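Funstead Wire Stand, Mustard

Product code 364
In stock at our Ilthorpe warehouse

The Funstead is a single-stem wire stand for shop counters, market tables and craft room shelves. It's made from round rod with a powder-coated finish in mustard, and it comes fully welded, so there's nothing to put together when you open the box.

The base is an open ring that lies flat, with one straight crossbar running from back to front. The stem rises from the middle of the base to a second ring at the top. Customers use the upper ring for scarves, dried flowers, light jewellery and hang-tagged stock. The thin rod takes up very little visual space, and the colour shows up well against a white counter.

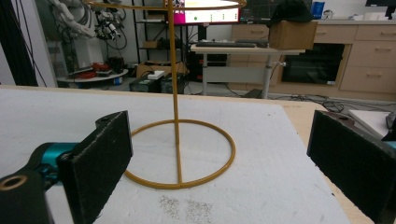 Details

Finish: powder coat, mustard
Base: open ring with crossbar
Stem: single upright, fixed
Top: ring, fixed
Recommended load: up to 2 kg, spread evenly around the top ring
Carton quantity: 8
Indoor use only

Care

Wipe with a soft dry cloth. A damp cloth is fine for marks — dry the stand afterwards, particularly where the crossbar meets the ring. Don't use scouring pads or solvent cleaners on the coating.

Stability

Stand it on a level surface and keep heavier items opposite each other on the top ring. Hanging everything on one side will tip it. On a polished counter, the clear adhesive dots in the carton can be fixed under the base.

Ordering

Trade orders placed by 22nd December will go out before the holiday break. For mixed cartons with the Furnival range, contact Wilson Ayala in the Prollent sales office. Returns are accepted within 17 days in original packaging.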